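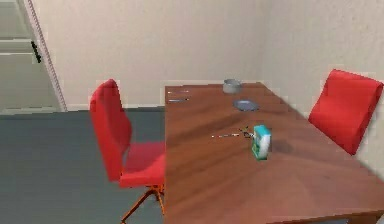 Dining table

A dining table is a table on which meals are served and eaten. In most homes it is the largest table, and it is used also for homework, sewing, letters and games. It differs from the kitchen work table mainly in height and in finish: the work table is made for standing persons and is often left without any coating, while the dining table is made for sitting and usually receives oil, wax or varnish.

Shape and size

The rectangular form is the most common, and it suits long and narrow rooms. Round tables take more floor for the same number of seats, but all the guests can see each other. Oval tables stand between the two. Square tables are usual for four persons and become difficult above eight, as the middle is then too far to reach.

The height has changed little over the last two centuries. A seated adult needs free space for the knees, and the deep frame under the top, called the apron, must leave this space open. Old tables with a drawer in the apron are often uncomfortable for tall people for this reason.

Construction

The simple type has four legs joined to the apron with mortise and tenon. The trestle type has two supports with a long bar between them, and can be taken apart by removing the wedges. The pedestal type stands on one central column with spreading feet.

A top of solid wood becomes wider in humid months and narrower in dry ones. The maker therefore fixes it with wooden buttons or metal clips which can slide a little. If the top is glued firmly to the apron, it will probably split along the grain, most often in the first winter with heating. Veneered tops move less, but a damaged veneer is harder to repair.

Extending tables

In the draw-leaf table, two leaves are stored under the main top and are pulled out at the ends. In the gateleg table, hinged leaves are held up by legs that swing like a gate. A third kind opens in the middle and takes a loose leaf, which the owner has to store elsewhere. Loose leaves kept in a dark cupboard often have a different color from the rest of the table after several years.

Surface and care

Glossy varnish resists water well but shows scratches. Oiled surfaces show rings from glasses sooner, and can be renewed at home with a cloth and fine abrasive paper, commonly grit 400 for the last pass. White marks lie normally in the finish only. Black marks go into the wood itself, and come from contact between iron, water and the tannin of oak or walnut.

Regional production

In Brodau, table making grew from the building of river boats, and the older workshops still use the word "deck" for a table top. The Verkari workshop, in the same town, produced 1,236 tables in its best year, nearly all of them extending models in beech. Production fell after the railway line was closed. The workshop now makes 12 tables a year, to order only, and sells repair parts for the old runners.

See also

Sideboard
Trestle
Wood finishing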